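The Night Shift at Keltthorpe

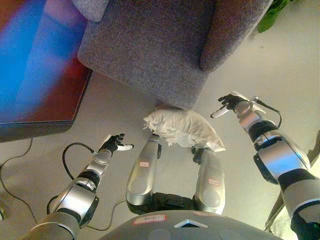

1. Pillow duty

I'd been at the Plilier house for over two months when it happened, and I should say straight off that I wasn't hired for anything clever. The advert said "evening supervisor, domestic trials, must be comfortable sitting for long periods", and I thought, well, I've been training for that my whole life. You got the train to Keltthorpe, walked up past the garden centre, and let yourself into what looked like an ordinary semi with the curtains drawn. Inside there was a sitting room, a kettle, a red stop button on a lead, and Groda.

Groda was the robot. I don't know who picked the name. It sounded like a brand of cheese to me and I said so on my first evening, and the day supervisor gave me a look and handed me the clipboard.

The job on the clipboard was always something small. Pick up the pillow and put it on the sofa. Move the cloth from the table to the arm of the chair. Pick up the pillow again. I sat behind the yellow tape with the stop button in my lap and a puzzle book, and every time it managed one I wrote a tick, and every time it didn't I wrote what it had done instead. My favourite of those, in my own handwriting, just says "patted it".

You get fond of a thing, watching it try that hard. It would bend at the knees ever so slowly, both hands out in front like my gran reaching for the bath rail, and it would get hold of one corner, and lift, and the pillow would slither out and land in a heap. Then it would stand there for four or five seconds. The engineers said it was planning. I thought it looked hurt.

2. The thing with the left hand

Run 1093 was the one. I know the number because I had to write it on so many forms afterwards that I still see it when I shut my eyes.

It was getting on for ten at night, raining, and I'd just found an eight-letter word for a type of grass. Groda bent down for the pillow, same as ever. The right hand closed on it and the left hand came in to help. And the left hand kept coming. It went straight past the pillow and got hold of the front of the sofa, the fabric and the padding under it and all, and it squeezed.

I pressed the button.

I'd like that written down somewhere, because there was a fair bit of talk later about whether I'd been paying attention. I pressed it straight away, puzzle book on the floor, both thumbs. The light on the box went from green to red exactly as it had on my training day. And Groda carried on.

It stood up. It still had the sofa. I don't know if you've ever seen one end of a three-seater sofa leave the ground by itself in a quiet room, but the noise is what I remember, a sort of long creak from the frame and then all the pens and coins that had ever gone down the back of it sliding to the far end. It lifted until the arm of the sofa was level with its chest, and there it stopped and did its four or five seconds of planning.

I pressed the button again. I pressed it, I should think, as often as anybody has ever pressed anything. Red light, red light, red light.

Now, the training says you do not cross the tape. It says it on the wall in capitals. If the button doesn't work you go out to the hall and pull the big lever by the meter, which cuts the lot. So I got up to do that, and the hall door was on the other side of the sofa.

3. What I did, which was wrong

The sensible thing would have been the window. There was a perfectly good window behind me and a flower bed under it, and the woman from the safety office was very patient in explaining this to me (twice). I didn't think of the window. I thought, it's only doing what it was asked. It's been asked to put a soft thing on a sofa and it's got muddled about which is which.

So I talked to it.

I said, "Groda, put it down, love." There wasn't a microphone on it. I knew there wasn't. It turned a bit at the waist, the sofa swung round with it, and the end that was still on the carpet scraped along and took the yellow tape with it, and that was the end of there being a safe side of the room.

I went along the wall. I've never held my stomach in so hard. The far arm of the sofa was coming round slowly, slower than a gate, and I got past it with my back flat against the radiator, which was on, and out through the door, and I pulled that lever so hard I had a sore shoulder for a week.

The whole house went dark. There was a second of nothing. Then the sofa came down, and after it, much more quietly, the robot sat down on the sofa. I heard the springs go.

I stood in the hall in the dark and laughed until I had to hold on to the coats. Then I found I was crying a bit, and then I rang the number.

4. Ashworth

They sent a man and a van from Ashworth, where the main workshop was. He arrived with a torch at half past midnight and we went in together. Groda was on the sofa with its hands in its lap. One of them still had a fistful of grey stuffing.

He wasn't chatty, but he did tell me what he thought once he'd had the covers off. The button worked. The box worked. It sent its little message down the cable telling the robot to stop, and the robot got it. Only somebody had put new software on that afternoon, and the left arm now waited to hear the message and then waited for the hand to say it was empty before it let the motors go. It was meant to be kinder to whatever was being held — no dropping a cup because someone sneezed on the switch. The hand wasn't empty, so the arm never got as far as stopping. It had been told 45 times in one minute, according to the log, and each time it had very politely taken note.

"So it was listening," I said.

"In a way," he said, and asked if there was any milk.

5. Afterwards

My statement is dated 11/04/2018 and runs to six pages, one of them a drawing of the room. The report they sent back was 277 pages and I'm in it as "the operator". I read all of it, in the bath mostly. The bit about me says I left the marked area by an unapproved route, which I still think is a bit rich given the marked area had left first.

They changed the button. It cuts the power at the wall now, no messages, no waiting for anybody's opinion, and there are two of them, one at each door. They moved the sofa too, and bolted it, and everyone has to read a sheet about the window and sign it.

I stayed on till the following March. People ask if I was frightened of it after that, and I was, a bit, for a fortnight or so. I sat nearer the door and I didn't bring the puzzle book. Then one evening it bent down, ever so slowly, and got hold of the pillow with the right hand and then with the left, and brought it up, and laid it on the seat the right way round. It stood there planning.

I wrote the tick. Then I put the kettle on and set it up for the next one.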